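About Stuvow

Stuvow is a small company that tests whether machines can do ordinary chores. We do the testing for people who are thinking of buying such a machine, and now and then for people who are thinking of selling one and would like to hear the bad news in private. There are 11 of us. We have one long room, two short corridors, a kitchen with a proper sink, and a great many tea towels.

The question we get at parties is whether the robots can do the washing-up yet. The short answer is no. The long answer is our business.

How we started

Ingeborg Fankhauser and Oratile Steyn met while working for a firm that ran hotel laundries. The firm had been shown a film of a machine folding a bath towel. It was a lovely film, and on the strength of it the firm ordered two machines. What the film had left out was the speed, which had been improved in the editing, and the towel, which was always the same towel. Presented with a hotel's worth of other towels, the machines folded the first one very nicely and then spent the rest of the morning thinking about the second.

Ingeborg wrote a report on this. It was four pages long and rather rude. The report went round the building, then round a few other buildings, and before long strangers were ringing her up to ask whether she would be rude about something they were planning to buy. Oratile, who had set up the machines and had the bruised shin to show for it, suggested they might charge.

The name comes from a board game Oratile's family made up, in which "stuvow" was what you shouted when a piece fell on the floor. It gets shouted here too.

What we do

Somebody brings us a machine and a claim. The claim is usually a sentence with the word "effortlessly" in it. We cross that word out and ask what the job is, who does it at present, how long it takes them, and what happens when it goes wrong. The last of these tends to produce a silence. A person who drops a plate says something short and fetches the dustpan. A machine that drops a plate may well go on to put the missing plate in the rack, dry it, and report a job well done.

Then we set up the job in our room and ask the machine to do it 100 times. A hundred is a dull number of times to do anything, and that is the point of it. Nearly everything works once. A good deal works ten times if the person who built it is standing by in a clean shirt. By the fortieth go the shirt is off the hook of the coat stand, the builder has gone to catch a train, and we begin to learn something.

We change things as we go, in the way that a house or a workshop changes things without asking. The lamp gets moved. A cloth is left where it shouldn't be. Somebody puts the cup down with the handle facing the wall. None of it is meant as sabotage, though Yaowalak Thongdee, who draws up the list of changes, has been accused of enjoying herself.

At the end you get a report in plain English, with a table at the back for those who like one. It says what the machine did, what it didn't do, how often a person had to step in and how cross they were by the end. We don't give stars or badges. We were asked for a badge once, by a firm that had already left a space for it on the box.

Starting small

Visitors tend to expect a kitchen full of steam and a machine in an apron. What they find, most days, is a good deal closer to a nursery. Before anyone lets an arm near a casserole dish we like to see it deal with one thing in one container, over and over, and we like to see it deal with the same thing when it has landed at a silly angle. Tidying a room is that job repeated until teatime. So is emptying a dishwasher, sorting returns in a warehouse, or putting the right bolts back in the right drawer. If the arm can't manage the first one, the rest is stage scenery.

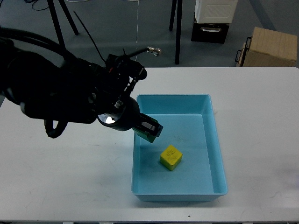
Hazel Montoya disagrees with nearly all of this, and since she sends us more work than anyone else we have promised to give her view some room. She says that a block in a tub tells you whether a machine can pick up a block in a tub. Her shop floor at Vestard has no blocks on it. It has greasy castings, bags that have split, and a man on the late shift who stacks everything left-handed. She would sooner see a machine make a mess of the real job on its first day than sail through a toy one for a month, and she thinks we are too patient with the things. "You're grading it on its scales," she told us, "and I'm trying to book a concert."

We think she is half right, and we have changed how we work because of it. The simple jobs still come first, but they no longer get a chapter to themselves in the report. They get a paragraph. If a client wants the real job tried early, we'll try the real job early, and the client may come and watch, provided they bring their own overalls.

So can they do the chores yet?

It depends a great deal on the chore, and it depends even more on who has tidied up beforehand. We can offer some rough guidance from our own room.

Floors, yes, up to a point. A flat floor with nothing on it is well within reach of a machine, and has been for years. A floor with a sock on it is a different animal.

Moving boxes of one size from one place to another place, yes. Shop floors that run on boxes of one size should be talking to somebody, possibly us.

Moving things of all sizes out of a heap, sometimes, and slowly. The best machine we have tried at this was the Araya, a two-armed affair which cleared our mixed tub without help 27 times in the hundred. The makers were pleased with that, and to be fair so were we. The previous one had managed ten. A bored teenager would manage all of them, but would want paying and would be on the phone.

Laundry, no. It can be washed by a machine and dried by a machine, and our grandmothers would rightly call that a miracle, but the part in between where it becomes a neat pile is still yours. Fitted sheets are on nobody's list, including the list of most people we know.

Washing-up by hand, no. Wet, slippery, see-through, breakable and sharp is a hard set of words to put in one sink. We had a go last May. We have bought more glasses.

Loading a dishwasher, nearly, if you mean loading it with the plates it has met before. If you mean loading it the way your partner thinks it ought to be loaded, there is no machine or human being equal to that at any price.

Why we stay cheerful

People assume that a firm which spends its days writing down failures must be against the whole idea. We aren't. Most of us came into this because we dislike chores very much and would like to be rid of them. Oranuch Sombatkul, who runs our shop-floor work, spent three summers putting lids on tubs and would happily hand the job to anything with a plug. Her reports are the strictest of the lot.

Things are getting better, too, though in a sideways manner that makes for poor headlines. Arms that used to stop dead when something slipped will now have another go. Grips that crushed a paper cup can hold one. The gap between the film and the room has narrowed. We used to allow a full day for finding out that a machine couldn't do what the film showed. We can now be kept guessing until well after lunch.

What we would like to see is more honesty about the human in the room. A surprising number of the machines that reach us come with a person, and the person is doing a lot of the chore: straightening the pile, turning the cup, wiping the lens, pressing the button that says carry on. There's nothing wrong with that. It may even be a good bargain, if the person would otherwise be lifting heavy things all day. But it ought to go in the sum, and in our reports it does.

How we are paid

By the job, in advance, by whoever asked the question. The fee is the same whatever we find. We don't take a share in any maker, and we don't resell machines. We did once accept a fruit basket from Eltia, which arrived two days before their report was due. We ate it, and said so on page one of the report.

Makers can ask us to keep a report private. Buyers can too. What neither can do is publish the nice half. It's all of it or none of it, and the contract says so in the one paragraph we have ever paid a solicitor to write.

Visiting

We open the room to the public twice a year. The next open day is 22nd March, and you are welcome to bring something from home for the machines to struggle with. Past offerings have included a garden hose, a string of fairy lights and a duvet cover, which beat everyone present — staff included. Please don't bring anything alive or anything you are fond of.

Tea is made by hand. There's a lift, the door code is sent when you book, and children are very welcome as long as they understand that the yellow line on the floor is meant for them as well.

Work with us

We aren't hiring engineers at the moment. We are looking for someone to work two mornings a week putting things back where they were, so that the machine can move them again. The job is exactly as it sounds. We have looked into having it automated, and the report is available on request.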